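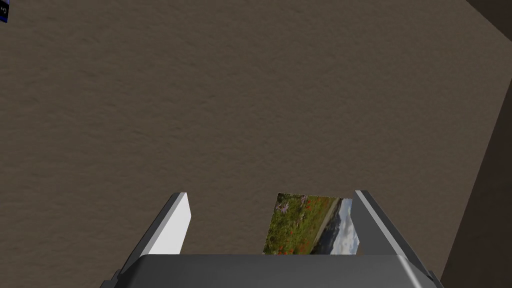

Picking cell at our print warehouse, two months in

gantrygoat
Original poster

I run second shift at a fulfillment warehouse in Wanthorpe. We ship printed goods: postcards, small art prints, boxed sets, photo tiles. In May the company put in a picking cell from Zevilon for the small flat items. Before that we had 6 people per shift on the small-item line. Now we have 2 at the cell, and the others went to packing and returns. No layoffs so far.

I'm posting because the job changed in ways I wasn't told about and I'd like to hear from people who have been through it. The pickers used to walk, talk and set their own pace. Now two of them stand at a screen and handle whatever the arm can't. On a normal night that's a lot of tiles lying tight against something else, or turned at an angle. The arm comes down with one finger right up against the print and a big gap on the other side, and then it stops and asks. The person looks at the simulator view, drags the grip over, and hits go. Then they wait for the next one.

My best picker hates it. My slowest picker loves it. I don't know what to do with that.

----

tapeandtwine

How long do you keep somebody at the screen? We started with full shifts and people were going home with headaches. We went down to 40 minutes and then swap, and the complaints mostly stopped. The supplier told us swapping would hurt throughput. It didn't in any way I could find.

----

gantrygoat
Original poster

Half a shift, swap at lunch. I'll ask about 40. The trouble is only four people on my shift are trained on it and two of those are also my forklift drivers.

----

millrace_b

Train everybody. It's a day, maybe less. If you only train a few, they become "the robot people" and everyone else decides it has nothing to do with them. Then one calls in sick and you're stuck. I watched this happen at a Floltent site and it took most of a year to undo.

----

old_pallet

I'll be the one to say it. Six down to two is a cut. They moved the four to packing because packing was short. When packing isn't short anymore, those four are extra, and the company won't have to call it automation when they go. I've been in warehouses a long time and have seen that twice.

----

gantrygoat
Original poster

I've thought about it. I asked my manager straight out and got "no plans at this time." Returns really is growing, for whatever that's worth.

----

old_pallet

Get it in writing.

----

quietshift

I disagree with old_pallet a little. I was a picker for years and my knees are bad. If I'd had a screen job at 35 I'd be in better shape now. Walking the aisles gets talked about like it was a nice time. Some of it was. Most of it was bending down to the bottom shelf.

What I'd want to know is the pay grade. Is the screen job graded the same as picking, or higher? They're asking people to make decisions and correct a machine. Where I am it was graded as picking and we had to push to get it moved up one step.

----

gantrygoat
Original poster

Same grade. I didn't think to question it. Good point.

----

binary_bins

Integrator here, not with Zevilon. A few practical things.

The one-sided approach you describe is usually a centering problem. A flat print doesn't give the system much to work with, and if the picture on it has a strong line through it, like a horizon or the edge of a field, the software can take that line for the edge of the item. Landscapes lying sideways are bad for this. Ask them to rerun the grip planning in simulation using your own artwork and your own surface. A lot of suppliers tune on blank boxes over a plain gray floor. If your work surface is brown and has a texture to it, they should be testing on brown with a texture.

Second, get the log of every stop and sort it by item. I'd bet a small number of products cause most of the stops. Pull those and pick them by hand until it's fixed.

----

tapeandtwine

Seconding the log. Ours sat on a server for months before anyone opened it. Out of the first 100 stops I read, most were one glossy card set.

----

millrace_b

And let the operators read it too. They'll know what's wrong with an item before the supplier does. Our people had been saying the same thing at shift change since the first week and it never got written down.

----

old_pallet

So now the pickers are doing the supplier's testing for them. At picker pay.

----

binary_bins

That's fair. Some sites pay an hourly extra during ramp-up. It's a normal thing to ask for and it should have been in the contract.

----

quietshift

What about your best picker? The one who hates it. Does she or he have to be on it?

----

gantrygoat
Original poster

Not really. I put him on because he knows the products. He says he used to finish a night and know what he'd done, and now he's spent it waiting on a thing to ask him a question. There's still hand picking on the oversize items, so I could move him there. Then I lose the person who fixes the stops fastest.

----

quietshift

Move him. You'll lose him altogether if you don't.

----

tapeandtwine

Could split it. Oversize most of the night, and he takes two short turns on the screen. That's how we kept a guy in the same spot.

----

huenchuman_returns

Reading this from the Huenchumán building, we get our cell in the fall. Did they give you any say in where it went on the floor? Ours is drawn right across the path between the small-item line and the break room.

----

gantrygoat
Original poster

No say. It was taped out when we came in. Complain now, before the tape goes down — they bolted ours the same week.

Update on the rest: I asked for the stop log and was told I need a login from Zevilon, so I've put in for one. Also asked about the grade. My manager wrote it down, at least. Going to try the 40-minute swap starting with the next schedule, and I've got three more people down for training.

----

old_pallet

Wrote it down where?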